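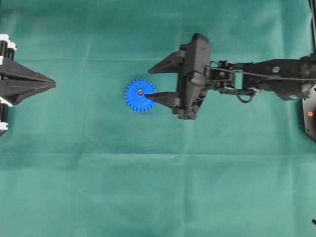 Wardrobe Department – Astovbridge Playhouse
Workroom Guide, Section 4: The Steam Press

Revised 18 October 2018. Throw out the old one, including the copy taped inside the cupboard door with the coffee on it.

This section covers setting up, using and shutting down the Ulloa flatbed press. The hand irons are in Section 3 and the industrial steamer is in Section 5, along with the list of people allowed to touch it.

4.1 Before you start

The press lives on the long counter by the window. It weighs more than you think, and it has been moved to the other side of the room exactly once, by people who would like you to know it isn't going to happen again. If you need more space, move the dress form.

You will need:
Distilled water (blue-capped jug, under the sink)
A press cloth
The sleeve cushion
A scrap of whatever you're about to press

Caution: The jug with the white cap is starch. It looks like water. It does not behave like water once it's inside the press, and the bill from the repair shop in Udley is pinned to the corkboard for anyone who wants to see what that mistake costs.

4.2 Setting up

1. Check that the press is off at the wall and that the upper plate is open. If it's locked shut, push down on the handle and slide the catch to the left at the same time. It takes two hands and some language.

2. Wipe both plates with a dry cloth. If there is a brown patch on the upper plate, go to 4.6 before doing anything else.

3. Take out the tank, fill it to the line and put it back until it clicks. A tank that hasn't clicked will drip on your shoes.

4. Plug the press into the outlet marked 166. The one next to it shares a breaker with the kettle and the green room lights, and the actors notice when it goes.

5. Turn the fabric dial to the setting you want. The pictures on the dial wore off years ago. Going clockwise from the top they are nylon, silk, wool, cotton, linen.

6. Switch on and wait for the orange light to go out. It will come back on and go out again while you work. This is the thermostat doing its job, and you can stop reporting it.

Note: The beep after 5 minutes is the safety timer. It means the press has been closed too long, or that it has been open and forgotten. Lift the handle all the way to reset it. Turning the machine off and on also works, but you'll be back at step 6.

4.3 Test on a scrap

Every time. Even if it's the same fabric as yesterday, even if you bought it yourself and you're sure. The label on a bolt tells you what somebody in a warehouse believed. Press the scrap under the cloth, let it cool, and look at it in daylight. Check for shine, shrinkage and color coming off on the press cloth.

If there is no scrap, use the inside of a hem or seam allowance. If there is no hem or seam allowance, ask Cayetano Requena, who will want to know who made the garment.

4.4 Pressing flat pieces

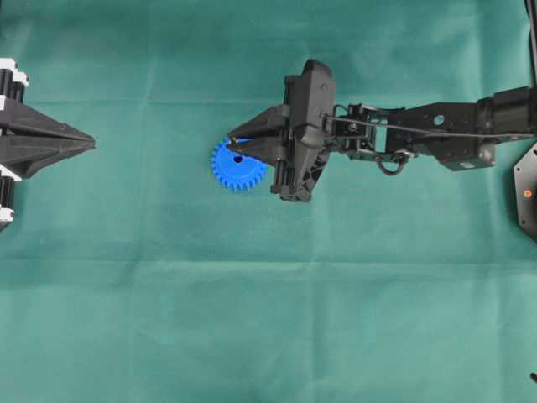 Flat pieces should be the easy part, and they're where most of the burned fingers come from. Tablecloths, drapes, flags and unmade yardage all go through the press in overlapping sections, starting in the middle and working out to the edges. Before you begin, spread the piece on the table and find the old fold lines, because you'll lose sight of them as soon as you bunch it up on the press. The green cloth is a good one to learn on: a fold line runs across it below the middle, another fainter one crosses the upper part, and the rest is soft wrinkling that you can mostly leave to the steam. Sharp fold lines want a little water and a second pass. Soft wrinkles want patience, or a seat in row M.

1. Lay the section over the lower plate with the grain straight. Smooth it with the flat of your hand, away from you.

2. Mist any hard crease with the spray bottle and wait until the water has soaked in.

3. Put the press cloth on top.

4. Bring the handle down and press the steam button once. Keep your other hand behind your back if you have to. It looks silly and it works.

5. Count to ten, lift, and let the steam clear before you move the piece.

6. Shift it along by a little less than the width of the plate and repeat.

Caution: Do not drag a warm piece sideways. Wool and anything cut on the bias will stretch, and it will stretch in the one direction the designer didn't want.

Let the finished piece cool flat before folding or rolling it. Large cloths should be rolled on a tube with tissue. The tubes are behind the door. If you fold it instead, you'll meet the same crease again in April when the school tour goes out, and you'll have yourself to thank.

4.5 Things that never go in the press

Velvet, real or pretend
Anything with sequins, rhinestones or glued trim
Leather, and also "leather"
The Act Two bodice, item 471, which has boning that melts
Your own shirt, during a tech rehearsal, while people are waiting

Pleats may go in if they are basted first. Painted cloth may go in face down between two sheets of parchment, provided the paint shop has told you what the paint is. "It's just paint" is not an answer you should accept from the paint shop.

Note: Check pockets. Lozenges, call sheets and lipstick have all been through this machine, and the lipstick is why the third press cloth is pink.

4.6 Cleaning the plate

Do this at the end of each production, or whenever you see brown.

1. Warm the press on the silk setting, then switch it off and unplug it.

2. Put a pea-sized amount of Prosum plate cleaner on a folded cotton rag. The tube says to apply it generously. The people who sell the tube would say that.

3. Rub in small circles. Stay away from the steam holes.

4. Wipe with a clean damp rag until it comes away clean, and then once more.

5. Press a piece of old sheet before you press anything belonging to the show.

If the steam holes are clogged, use a wooden toothpick with the plate fully cold. No pins. The scratch by the front left corner was made with a pin.

4.7 Shutting down

1. Switch off at the press, then at the wall.

2. Leave the plate open until it is cool to a hand held just above it. Do not test by touching. You already know how that ends.

3. Empty the tank into the sink. Water left over a weekend turns a color, and the next costume to get a puff of it will turn that color too.

4. Close the plate gently, without the catch. The catch is for moving the press, and see 4.1 about moving the press.

5. Hang the press cloth on the rail to dry and sign the log.

4.8 If something goes wrong

No heat, no light: Check the outlet, then the breaker in the hall cupboard.

Light but no steam: The tank is empty or hasn't clicked.

Water instead of steam: You didn't wait for the orange light.

Smell of burning: Lift the handle, unplug, and look. If the smell is coming from the garment, find Cayetano. If it's coming from the machine, find Cayetano faster.

The repair fund stands at $3,500 and it also has to cover both sewing machines, so please don't open the housing yourself. The screws under there are a type nobody in the building owns a driver for, and the last attempt was made with a butter knife. The butter knife is in the lost property box if it's yours.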